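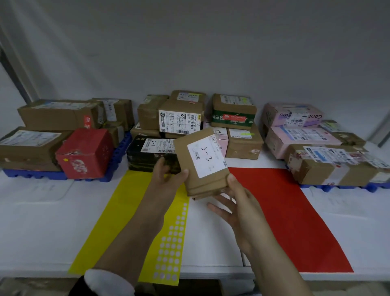 Pickup points have become the usual end of the delivery chain in the residential districts we studied. A carrier leaves a batch of parcels at a shop or a rented ground-floor room, the operator shelves them, and residents collect them when it suits them. Earlier work on this arrangement has dealt mainly with the carrier's savings. Less has been written about the resident's side, and in particular about how long a parcel sits before it is collected and what decides that. The operator's own labeling is part of the answer. A short code written by hand in black marker, such as the "3-3" on the small brown parcel, is far larger than the print on a shipping label and can be read at arm's length. In the interviews, residents of all ages said they looked for the handwritten code first and checked the printed label only if two parcels looked alike.

4.2 Dwell time and opening hours

We recorded 1,023 parcels at two pickup points, Tastano and Stoltness, during October. Tastano is a room beside a grocery and closes at 10 p.m. Stoltness shares a counter with a dry cleaner and closes at 6 p.m. Of the parcels recorded, 609 went to Tastano and the rest to Stoltness. Parcels at Stoltness stayed longer, and the gap was widest for those that arrived after noon. Most residents of the Stoltness blocks commute across the river and get home after the counter has shut, so an afternoon parcel usually waits for the next morning or the weekend.

Distance mattered less than we expected. Households on the far side of the Bornirgate estate, a ten-minute walk from Tastano, collected almost as quickly as those next door. Several said they passed the room on the way home from the bus. Cao (the discount chain) has its only local branch on the same street, and a number of residents combined the two errands. 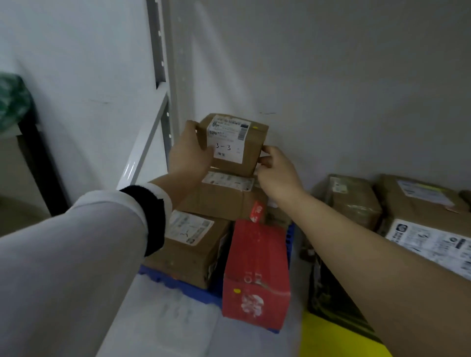 Figure 3. Retrieval of a small box marked "3-3" from a stack of parcels on a white metal shelving unit.

Size had a mixed effect. Small parcels were collected sooner on average, but they also made up most of the long stays, including nearly all of those over a week. Stacking is one likely cause. A small box placed on top of a wider one, as in Figure 3, is easy to reach, while one lower down is easily missed when the shelf is full. Large items were slow to leave for a different reason: residents waited until a second person or a cart was available.

We also interviewed 65 residents. The most common complaint concerned notification messages that came before the parcel had been shelved. Those who had made a wasted trip said they now waited until the following day as a matter of habit, and this adds to dwell time at both sites in a way that longer hours would not correct.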